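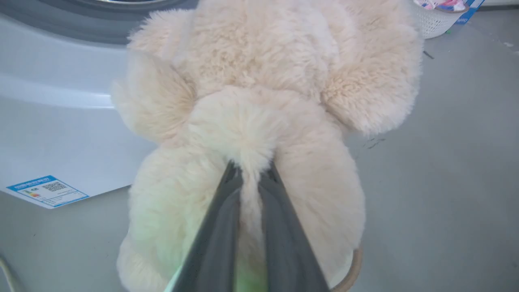 Kayode Etim wants it known that a bear with that much fur needs a pillowcase, a cold cycle and some patience, and that he will not be arguing the point again in February.

The plush-washing night at the Fiore laundry on Trovness Street drew 266 stuffed animals, up from almost none last year, when it snowed.
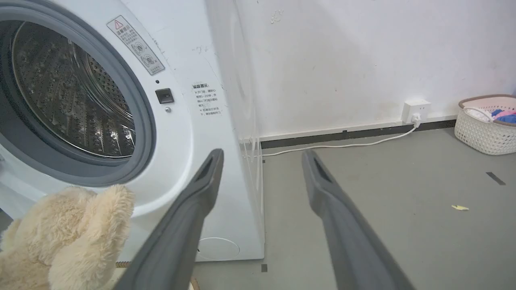 Carmela Fiore charges $4 a load and takes no responsibility for lost eyes. She also asks people to read the instructions before pressing anything, a tall order with the front-loader whose labels are in Chinese. A translation is promised by spring.

Baskets are free to borrow, and two are still out from last time.
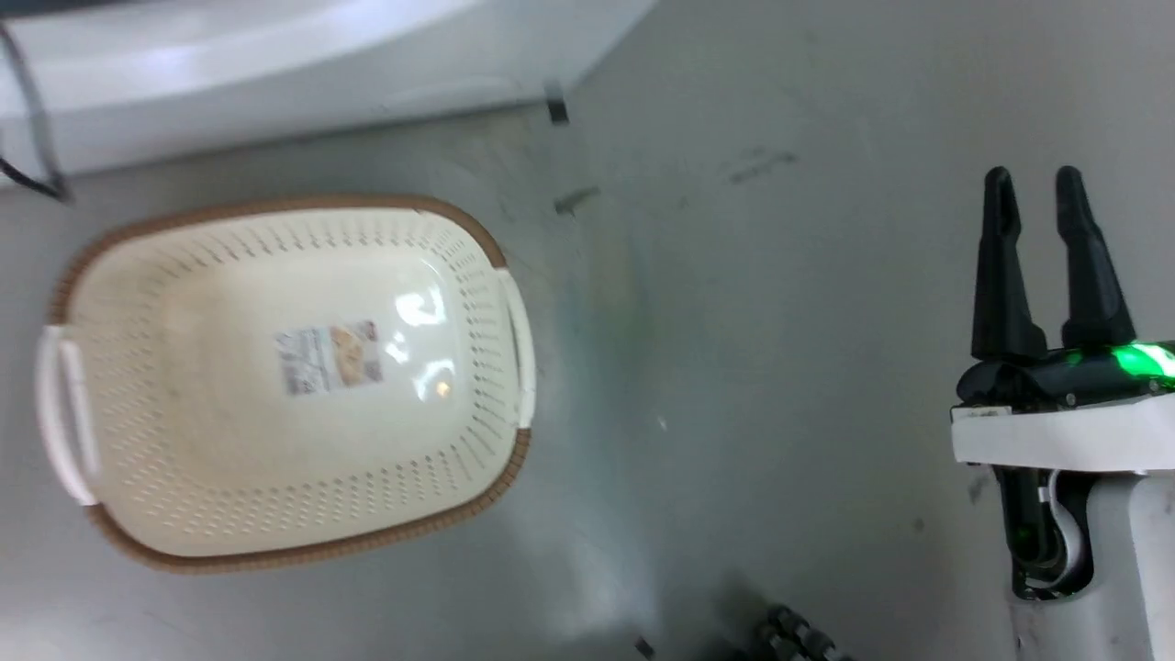

Agata Negri would rather see the baskets kept for clean toys only, and has written to the laundry twice to say so. The next plush night is in 2 weeks.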